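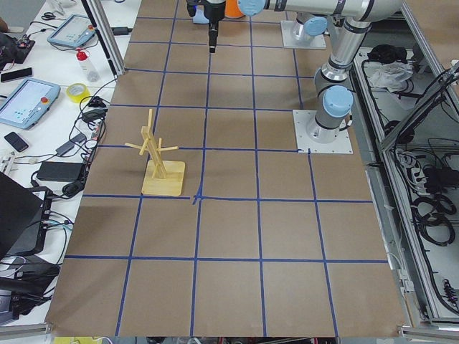
*The mug tree on the kraft paper, one square to itself.*

# Mug Trees, Pegs and Paper: the Spring Gallery

Welcome to the gallery! I've been wanting to put up a page like this ever since I got hooked on mug trees, and May seemed like a good time to do it. If you've never given a mug tree much thought, I get it. I hadn't either, until I bought one at the Ferkinby swap for my sister's kitchen and ended up keeping it (sorry, Inés - you got the tea towels).

What I love is how little there is to one. A base, a post, some pegs, and you have a home for the cups you reach for every single morning. They look great full and I think they look even better bare, when you can see which way all the pegs go.

The picture at the top is my favorite of the bunch, so it gets the long write-up.

## The stand

Pale blond wood all the way, with a flat rectangular base and a plain upright post. I'm a sucker for light wood. Dark stands can be beautiful, but a pale one goes with any mug you own, and it's so easy on the eye first thing in the day.

## The pegs

Thin ones, up near the top, sticking out sideways in different directions so the whole thing makes a kind of cross. I could look at that outline all day! High pegs are my pick for tall mugs, which need the room underneath. Short espresso cups are happy anywhere.

## The shadow

Look down and to the left of the stand. There's a soft shadow lying across the paper, and I nearly cropped this one for the banner on the strength of it.

## The paper and tape

Brown kraft paper, a bit mottled, with blue masking tape laid out in squares. Tan and blue together is such a good combination, and the pale wood sits so nicely against both. The tape lines wander a little and I wouldn't straighten them for anything. There's a small crossed patch just to the right of the stand where two lines meet, and that's the spot my eye keeps going back to.

I've since papered my own kitchen table the same way for sorting cups. One square per mug, handles all facing the same direction, and suddenly you can see what you've got. My table took 12 squares and I filled every one of them, which says something about my cupboard.

## If you want to try one at home

- Put the heaviest mugs on opposite sides so the stand stays steady.
- Leave a peg free for the cup that's always in use.
- Wipe the wood with a barely damp cloth and let it air dry.
- Give it space from the wall - handles stick out farther than you'd think.

## Notes and thanks

Big thanks to Damián Varela, who read this page over and talked me out of a paragraph on peg angles that was longer than everything else put together. He keeps his own cups on a hanging rail and we've agreed to stay friends.

The next gallery will be all about rails and hooks, with a side trip to the enamel mugs at the Bindimstead market. If you have a stand you're fond of, old or new, write and tell me about it. I'd especially love to hear from anyone with a really tall one!

Gallery no. 55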